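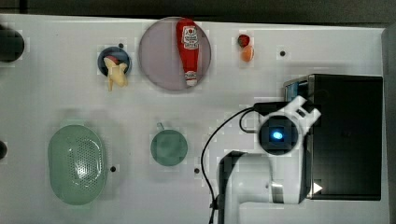

Toy food in a small dark blue bowl on the white table.

Orkby newspaper transcripts – inspection checklist, Estura reading room

Storage
Boxes off the floor: yes.
Lids closed: yes, except box 5. Lid is split, replace.
Shelf load: 40 boxes on the Montes unit. Bolts tight.
Bound volumes flat: no. Two were standing on the fore edge. Laid flat during the visit.

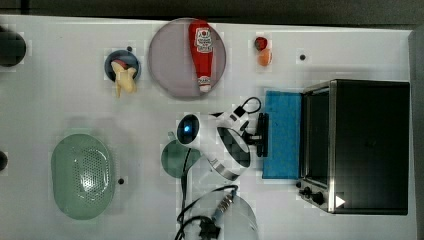
Red ketchup bottle lying across a round plate.

Transcripts
Page and issue noted on every notice: 486 checked, all fine but one. The Utholm burial notice has no page number.
Original spelling kept: yes. Someone had corrected "interrment" – please put it back.
Index cards in order: surnames M to P need sorting again.
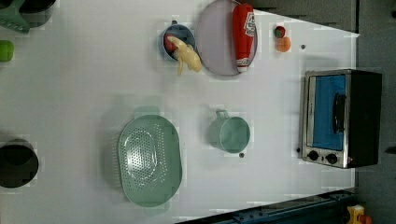
Room
Exit clear: yes.
Extinguisher tag: expires in February. Order the service now.
Step stool: rubber foot missing. Taken out of use.
Scans backed up: 3000 pages copied to the second drive. Test file opened without errors.

Next check after the new lid and stool arrive.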